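Plusgate opens its robot training room in Stutton

Plusgate has started letting residents of Stutton teach a robot arm to sort fruit, and the sessions are already a hit. Drivers steer the arm by remote control while it records every move. 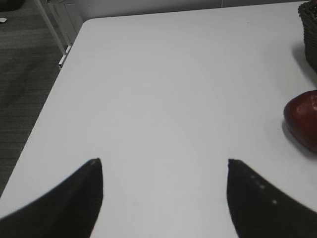
Each driver gets 11 minutes at the controls, and the room has logged 507 tries since March. It's wonderful to watch first-timers settle in (most are nervous for a minute, then don't want to stop!).

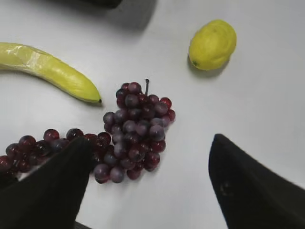 Shirley Hiebert said she had expected the arm to feel stiff, and that by her third try she was steering it "like a spoon."

Noémie Ouellet, who runs the sessions, wants slow, clean runs for the software to learn from.

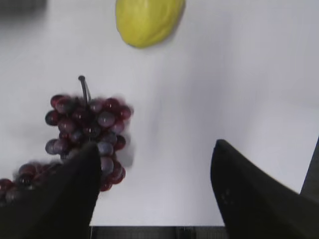
Grapes get the most practice time. A bunch is wide and lumpy, and with a finger over the lower part of it, as drivers often find, picking the right spot to close takes patience. Evening slots are open through Plusgate's front desk.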